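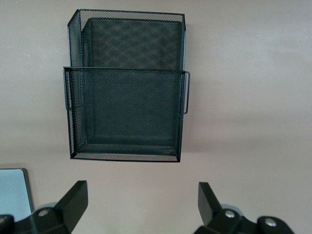

Skokent Office Opens Shared Desk Room

SKOKENT, September 21, 2025 – The Skokent district office has opened a shared desk room for residents who need a place to work or complete paperwork. The room was furnished under an agreement with Gidix, a regional supplier of office goods.

Black mesh organizers with two pockets are being used on the walls for forms and incoming mail. The office stated that wall storage was chosen to keep work surfaces clear – a request made often in the 177 replies to a survey of residents earlier in September.

Work is done at a large rectangular table with a smooth brown top, where a laptop and a wireless mouse on a square black pad are kept toward the middle.

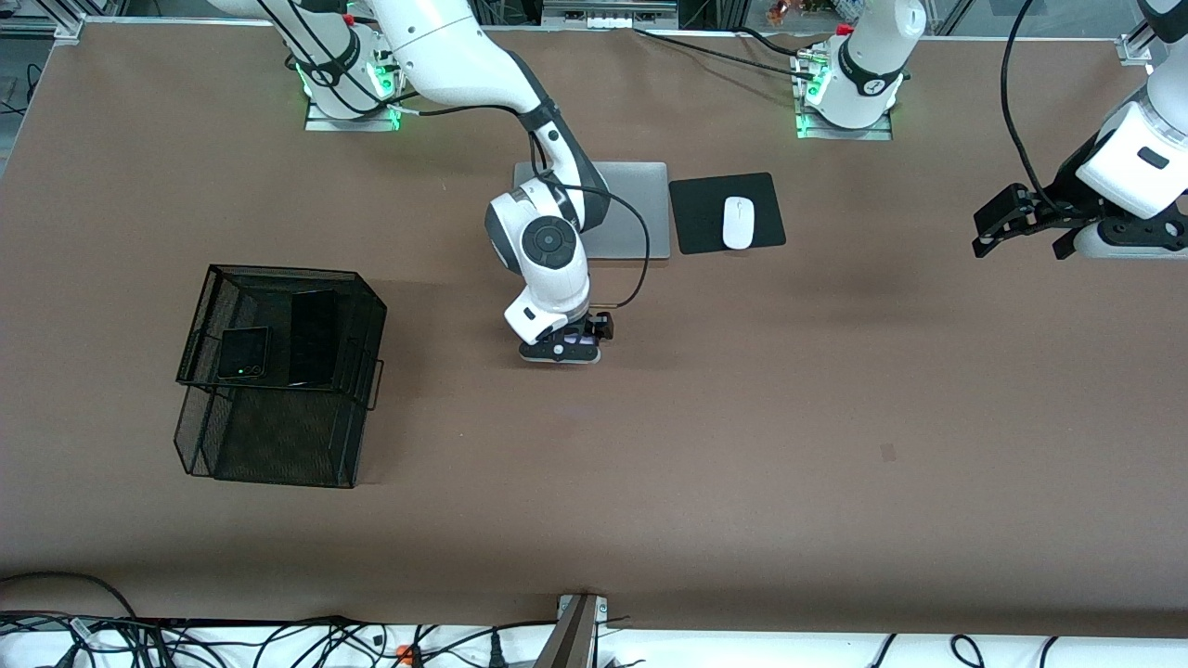 Access and Hours

Registration is required and may be completed at the front desk of the Aydoğan Building, Room 706. Use of the room is free of charge for the first 100 registered residents. Papers left in the wall organizers at closing will be held at the front desk for one week.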